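Put the Repair Counter Back in the Library

The Lerkville library closed its repair counter in July and gave the space to two printers. I think that was a mistake, and the town council should reverse it.

The counter cost the town $3000 a year. For that, people could bring in a lamp, a coat with a broken zipper or a toaster and get help fixing it. I used it for 20 years. My kitchen radio went in three times and still plays.

The council says most people now throw things out and buy new ones. Some do. Many of them would stop if there were a place to go. The nearest repair shop is in Erport, 28 miles away, and the bus there does not run after lunch. 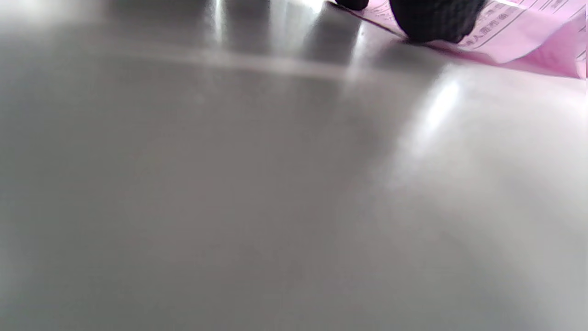
What it would take

The tools are still in storage. A plain gray work surface and decent light overhead would be enough to start. The printers could move to the reading room, where there are open outlets along the back wall.

Tiltholm, a smaller town than ours, opens its counter two evenings a month and charges a dollar per item. I would pay that. I would pay five.

The budget vote is coming up, and the draft has no line for repair on any of its 41 pages. Residents who want one should write to the council before the vote and say what they would bring in.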